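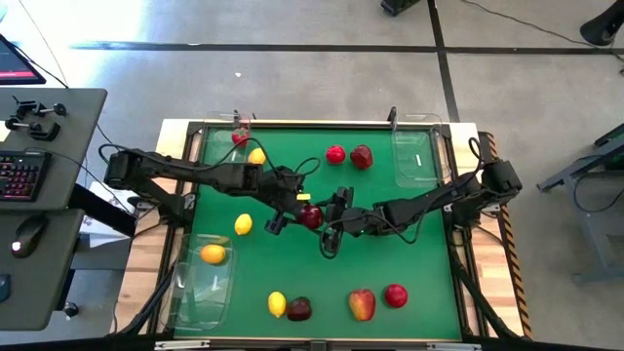
Sorting mixed fruit by type takes three clear bins on my bench, and lemons are the sticking point. The lower-left bin has one lemon and the upper-right is still empty. Should apples get that one, or can they share with citrus?
Posted by delaunay20, 12 December 2025 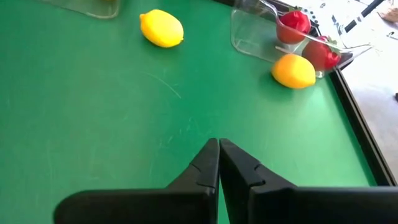

Replies

enira_158
Keep them separate. Apples give off ethylene, and lemons can lose colour and flavour near it – worse in a closed bin.

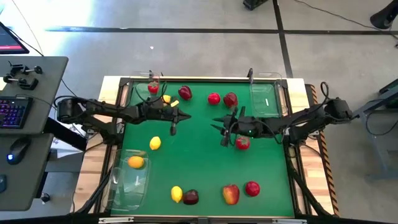

trodberg18

Fine for a day or 2. Strawberries go in the fridge, unwashed. Any bruised apple gets eaten first.

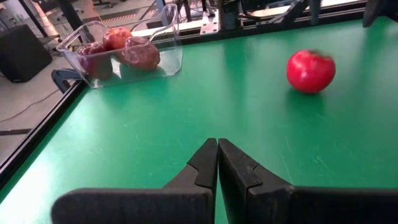 Related topics

Storing October apples
Cleaning clear plastic bins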